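Skedano Refurbishing, Multovham site
Minutes of the staff meeting on the teardown cell
Monday, November 12, 2018

Present: day shift bench staff, evening shift bench staff, site manager, Ruangrit line lead, staff representative.

1. Minutes of the August meeting
Accepted with one correction. The Lumia contract was for 2991 desktops, all to be stripped for parts.

2. Teardown cell
The line lead reported that the arm has now handled 1189 units. It takes out hard drives and memory modules. Bench staff still open the cases, unplug the cables and check the boards. Caddies with stiff tabs remain the main cause of stops. Staff asked that a stop be logged by whoever clears it, with the case model. Agreed.
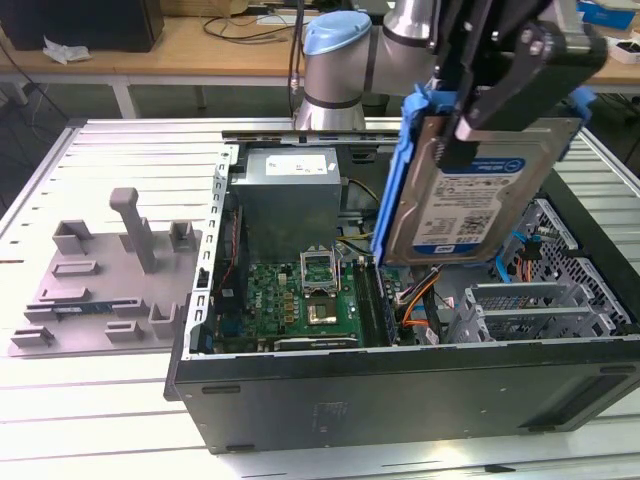

Evening shift said the pace is set by how fast people can prepare cases, and that it feels rushed after the break. The line lead will lower the daily target to 380 drives until the end of the Lumia job — this will be reviewed at the next meeting.

3. Jobs and pay
The site manager stated that no bench positions will be cut. Two people will move from drive removal to testing and will keep their present grade. The staff representative asked for this in writing. The manager agreed.

Several staff said they miss rotating between stations. A new rota will be drafted by the line lead and posted by the time clock for comments.

4. Training
Restart training takes over 2 hours and has only been given on days. An evening session will be arranged.

5. Other business
Wrist complaints are down on days, no change on evenings. Bench height to be checked.

Meeting closed at 3:40.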